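Zostberg two-arm bench kit, bought through Kabbaj

We are a small water testing lab and we have used this kit since February. It is two arms, two grippers, the controller and one year of support. I paid a little more than I wanted, but I would pay it again.

The delivery was on time and the technician, Essam Kettani, stayed until 15 minutes past closing to finish the calibration. He was polite and he answered all my questions, also the simple ones. The manual is 328 pages and it is not well organised. I recommend you ask for the short guide.

For moving tubes it is very reliable. We have done some 3,000 transfers and the grip force is well chosen, we did not break a tube yet. My colleague Hatem Filali wrote the first program in one afternoon and he is not a programmer.
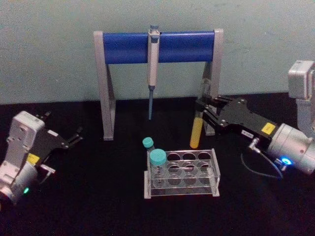

What I like less is the teaching of new positions. If you move the rack a few millimetres you must teach it again, and the software, Cernora, is slow to save. The cable at the wrist is also longer than I would like on a small bench. Support answers by email in the same day, but by phone it is difficult.

I give four stars. For a lab which does the same work every morning, it is a good purchase. Ask for the price with the second year of support included.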